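Robotics club update for anyone still following along (hi Mum)! We've got two arms on the bench now and both of them talk to the laptop at the same time. Took us 8 evenings and one very patient Osvaldo Lins on the phone.

The task for the December showcase is tidying a table. Sounds dead easy. You try explaining to a motor what "tidy" means.

Valentina's on the left arm, I'm on the right, and we've been swapping every 7 goes so neither of us gets too cocky. She's heaps better than me – I keep coming in too low and chickening out.

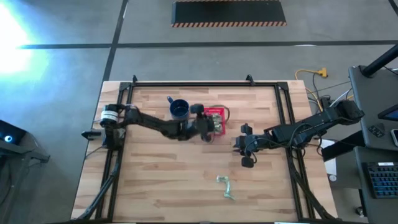
Still arguing about the scoring, by the way. Teodor wants points off for every bump, and I reckon that's harsh for first years. Current rules say a full clear is worth 92 and you lose a few if anything ends up on the floor.

We've logged more than 700 practice runs so far. A fair whack of those are rubbish (mostly mine) and somebody has to go through and bin them before we train on anything. Guess who drew the short straw.

If you did the Busik course last year and still have your notes on gripper calibration, please message me! Ours drifts by the end of the night and I've run out of ideas.

Right, off to get chips. More next week – probably about cables.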